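Home Eat Drink Neighborhoods Archive About

The bakery that won't call itself a bakery

The owner of Flomovport would like it known that she doesn't run a bakery. She runs, in her words, "a bread counter with cake privileges." I ask what the difference is. She looks at me as if I'd asked what a fork was for.

"A bakery has to please people at eight in the morning," she says. "We open at 11."

I had come to Keltanberg ready to be annoyed. The place has been written up everywhere since it opened last November, always with the same adjectives, and the rye honey bun (the one everyone orders) costs enough that I checked the board twice. There are 22 seats and a line that bends past the dry cleaner. My feeling about lines is that they mostly advertise themselves.

So I start there. Does she keep the room small on purpose?

"The room is small because the rent is large," she says. "People tell me it's clever. I'd take the shop next door tomorrow if they'd give it to me." 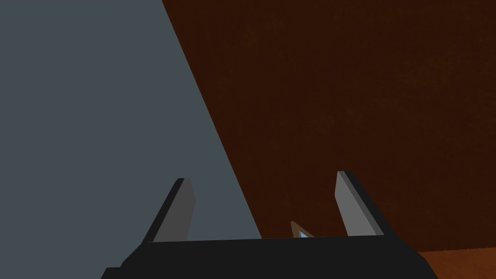 Gray against reddish brown, on the diagonal.

She trained as a pastry cook in hotels, which she describes as "ten years of making things that could survive a buffet." The bun came out of that, or out of being sick of it. It's dark, sour at the edges and barely sweet until you reach the middle, where the honey has gone almost to toffee. I'd been told it would change my mind about rye. It didn't, but I finished it, and then I picked at the burnt bits stuck to the paper.

The menu says the starter is 99 years old. I ask how she knows.

"I was told," she says.

By whom?

"By the man who sold it to me." She laughs, and to her credit she doesn't try to rescue the story. "Look, a starter is flour and water and whatever's living in your kitchen. After a month it's yours. I put the number on the menu and people like the number."

Would she take it off?

"No."

I liked her a lot more after that, though I'd still like her to take it off.
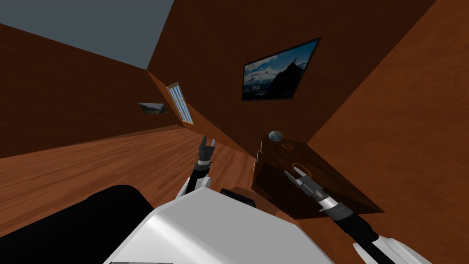
White and black, all at a tilt.

We move on to the cakes, where I have more complaints. The plum slice is excellent, tart and a bit sloppy, with a base that holds up to a fork. The pistachio one I can't defend. It tastes of almond extract and good intentions, and the green on top is a green I associate with toothpaste. I say so, more politely than that.

"It sells," she says. "I don't eat it either."

Why make it, then?

"Because on a Saturday it pays for the plums. Do you know what it costs to have a plum slice nobody photographs? I sold 781 of the pistachio in July. I could tell you the plum number but it would spoil my afternoon."

She's less relaxed when I bring up Fu, the coffee and custard place across the square, whose own honey bun appeared on its counter this spring. She calls it "a tribute" and leaves a long gap after the word. Then she says their custard is very good and that she buys one on her day off. I had one on the way home. It is very good — better, I'm afraid, than anything with pistachio on it at Flomovport. 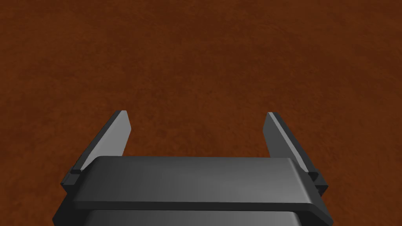

There's talk of a second shop, to be called Oton, with a proper oven and a lunch menu. I ask whether it'll be the same thing with more chairs, which is what second shops usually are.

"Soup," she says. "Four soups, bread, close at three."

No buns?

"They'll make me do the buns." She doesn't say who they are. She wipes down a bit of counter that looked clean to me and says she'd rather open with no cake at all, then admits she has already priced a cake case. The builders haven't given her a date and she has stopped asking them for one.

By the time I leave, the buns have sold out and the line hasn't noticed. A couple near the front are arguing over whether to share. I'd tell them to get the plum slice, one each, and to skip the paragraph on the menu about the starter.

Flomovport, Keltanberg. Open from 11 until the bread's gone. Cards only. Last checked August 21, 2026.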